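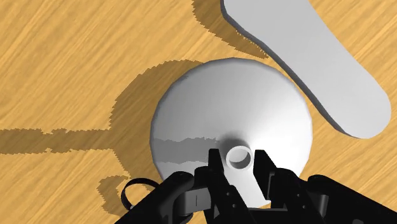

According to a reader's message, the stones in a bowl of gooseberries would be less trouble than the hairs on a quince, and could we please explain how to get a quince from the tree to the table without spoiling it.

Food > Seasonal fruit > How to choose, ripen and cook quinces

Quinces are sold hard and stay hard. They do not soften in the way a pear does, so squeezing them in the shop tells you very little. Go by colour and smell. A ripe quince is yellow all over with no green left near the stalk, and you should be able to smell it from the other side of the kitchen.

Choosing

The two kinds you are most likely to meet at Skelmont market are Visser and Tenness. Visser is the larger, with a knobbly top and a lot of waste around the core. Tenness is smaller and rounder and costs a little more, but it peels easily. Either will do for this recipe. Small brown marks on the skin are fine. Leave any fruit with a soft patch, as the flesh underneath is usually brown right through.

Ripening

Green quinces will turn yellow indoors. Stand them in a single layer in a cool room, not touching, and turn them every few days. Keep them away from apples and butter - both pick up the smell.

Preparing

1. Rub off the grey down with a dry cloth, then rinse.
2. Fill a bowl with cold water and add the juice of half a lemon.
3. Cut each quince into quarters with a heavy knife. Go slowly. The core is much tougher than the flesh and the blade can slip.
4. Peel the quarters, cut out the core and any gritty bits next to it, and drop them into the bowl.
5. Keep the peel and cores and tie them in a piece of muslin.

Poaching

You need 665 g of prepared fruit, 200 g of sugar, a strip of lemon peel and enough water to cover. Put the sugar, lemon peel and water in a wide pan and heat gently until the sugar has gone. Add the quince and the muslin bag, cover with a circle of baking paper and put the lid on.

Simmer very low for 2 hours. The fruit goes from cream to pink and then, if you leave it longer, to a dark red. Visser colours faster than Tenness. Test with a skewer and stop when it goes in easily. Lift out the bag and let the fruit cool in its syrup.

It keeps for a week in the fridge, covered with the syrup. To freeze, pack in small tubs with a gap at the top and use by April.

Related
Brodelley plum cheese
Medlars: when to pick them
What to do with windfall pears
Storing apples over winter

Search recipes and fruit
Enter a keyword
Go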